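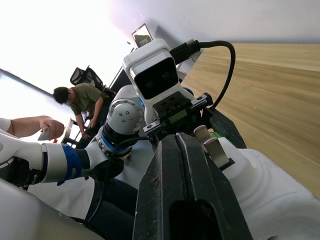

Before you start on a dripping outdoor faucet, shut off the water to it. Most houses have a separate valve for the outside line, usually in the basement or crawl space close to where the pipe leaves the wall. Close it, then open the faucet and let the line drain.

## What you need

- Adjustable wrench
- Flathead and Phillips screwdrivers
- Assorted flat washers
- Plumber's grease
- A rag

## Replacing the washer

1. Remove the screw in the center of the handle and pull the handle off. If it sticks, wiggle it - don't pry against the siding.
2. Turn the packing nut counterclockwise with the wrench. Hold the faucet body with your other hand so the pipe doesn't twist.
3. Slide out the stem. On a frost-free faucet it can be over 27 cm long, so leave yourself room to pull it straight back.
4. Take out the small screw at the end of the stem and lift off the old washer.
5. Fit a new washer of the same size and shape. Tighten the screw until it is snug.
6. Put a little grease on the stem threads, slide the stem back in, and tighten the packing nut.
7. Replace the handle, close the faucet, and turn the water on slowly.

## If it still drips

Water coming from behind the handle means the packing is worn. Try another eighth of a turn on the nut first. If the spout drips, the valve seat may be pitted. Run a fingertip around it with the water off and the stem out. A rough seat can be smoothed with a seat dresser, which many hardware stores rent by the day.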